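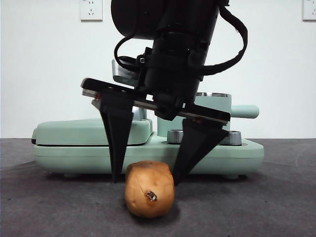

The gripper over a potato, with the fingers open on both sides of it.

Progress report to the Larine small grants fund
Project: Ilau, a picking arm built in the Stirkurent shared workshop
Period: up to the end of February

Work done

The wrist and the gripper rail are now mounted on the arm. We changed the first fingers, which were straight and too wide at the end, for a pair in wedge shape, narrow at the tip. With these we can come down beside a small object without pushing it away first.

In this period we made 600 picking attempts with potatoes of different sizes. The arm lifted and held the potato in most of them. The weak case is still the small potato that stands upright, where the fingers must go low and the tips sometimes touch the floor. For this reason we reduced the speed in the last part of the descent.

The cables at the wrist are not yet in their final position. They need a free loop so that the wrist can turn, but the loop on the right side is larger than we want. We will try a shorter cable.

Money

From the grant we have spent 1,336 euros, mostly on motors and on the wrist parts from Marchand. The second order from Marchand arrived 13 days late and the tests started later than in our plan. We do not ask for more money for this delay.

Next period

We want to add soft pads inside the fingers and repeat the tests with 20 potatoes, always the same ones, to compare the results better. We would also like to keep the workshop place until the end of spring, and we ask the fund to confirm if this is possible under the present agreement.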